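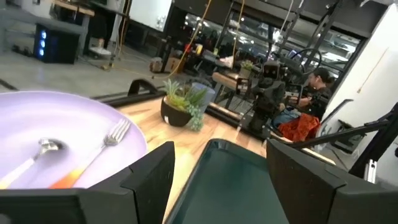
Stastberg Robotics Lab | Student Projects | Manipulation Group

Does the wrist camera help as much as we claimed?

Our April proposal said that adding a camera at the wrist would make a learned policy better at clearing a table. I wrote that sentence and I am no longer sure I should have.

We collected 445 demonstrations of moving tableware, using plates, trays, spoons and forks. Kátia Guimarães trained two policies on them, one with the wrist view and one without. We called the first Gester and the second Swati. Each got 145 trials.

Gester finished more of them. The gap was ten trials, and I don't think a gap that size carries the claim. When we ran Gester again from a different random seed, almost all of the gap went away. We should have trained several seeds from the start and we only had computer time for the one repeat.

The wrist view also has problems we left out of the proposal. The fingers cover a good part of it, often the part where contact is about to happen. Spoons and forks are shiny and blur when the arm moves. And the background is full of things that have nothing to do with the task: potted plants, cables, another robot, a person sitting behind the table. A policy could easily learn to use those as landmarks. We never moved the table, so we can't rule that out.

Kátia disagrees with me on one point. She thinks the fork grasps were cleaner with Gester, and she may be right, but we scored only success or failure and kept no grasp notes.

The trial logs are in the Clokport folder. Whoever takes this on next should move the table between sessions and decide how to score a grasp before running anything.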